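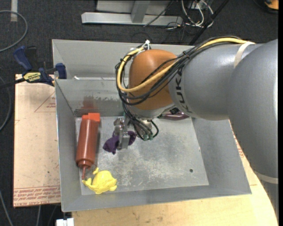
One visitor wanted to know why anyone would pay for an arm that size to lift something a toddler could pick up, and the question was put to us again, in different words, for most of the afternoon. It is a reasonable one and this release will try not to dodge it.

Print this page | E-mail this page

Koneck open day: bin picking, with the claims kept small

Apr 20, 2019
By the Koneck workshop desk

Koneck opened its Grolteseck workshop to customers, neighbours and the merely curious to show the current state of its bin picking work. The arm is a KUKA. The picking software is Clelari, which Koneck has been developing with the engineering firm Lazarević for the past 3 years.

Readers of this industry's announcements will be used to hearing that the warehouse of tomorrow has arrived. We've sent out a few of those ourselves. Clelari takes mixed items out of a metal bin, one at a time, and it does so slowly. Soft things that crumple are the hard part - a gripper finger that is fine on a box has much less to go on when the object changes shape as soon as it is touched. Bottles roll. Shiny surfaces, including the bin itself, confuse the vision system more than we would like.

Before the open day the team ran 895 picks in the workshop and logged every one. We are not publishing a success rate from that log. The items were chosen by us, the lighting was ours, and an engineer was standing by to step in. A percentage taken from those conditions would look good on a brochure and tell a buyer very little.

Over 300 people came through during the day, a better turnout than we had planned for, and the parking was a mess. Apologies to the tire shop next door.

Several visitors asked about jobs. Koneck's position is that Clelari, as it stands, replaces no one. It can't keep up with an experienced packer and it needs someone nearby who knows how to restart it. Whether that will still be so in a few years is a fair thing to worry about, and we would be suspicious of any supplier who told you otherwise.

Others asked about price. There isn't one. Clelari is not for sale, and the setup on show was a bench rig with clamps and cables in plain view. Lazarević is working on a gripper with softer fingers and Koneck is rewriting the part of the software that decides when to give up on an item and try another.

A trial at 2 customer sites is planned to begin in May. The customers will pick the items and keep the log, and both have agreed that the results can be released whatever they show. If the trial goes badly we will say so on this page.

Workshop visits can be booked through the Koneck front office. Closed-toe shoes are required, and visitors must stay behind the marked line while the arm is powered.

Shares: 3 | Comments: 2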